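About Wallel

We test chore machines for people who have to pay for them. 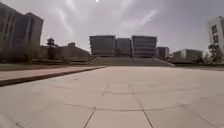
Stone paving and the long flight of steps at the far end.

Wallel is a small testing office in Stunham. Building managers and shop owners send us the sales sheet for a sweeping, carrying or shelf-stocking robot, and we tell them what it does on their own floor. Most of the time the answer is less than the sheet says.

Take paving. A sweeper that does well on a flat showroom floor still has joints, curbs and stairs to deal with outside. Our standard outdoor run is 40 passes, and a person with a broom works the same area for comparison. So far the person is cheaper - and can take the stairs.

Last year we logged 192 hours on the Jovham cart and the Michiels sweeper. We would let 2 of their jobs run without someone standing by: carrying boxes down a level hallway, and night sweeping indoors. Folding, wiping and loading a dishwasher are not on our list yet.

We sell no machines and take no commission. Reports go to the client first, good or bad. The office is open from Monday, 8 a.m.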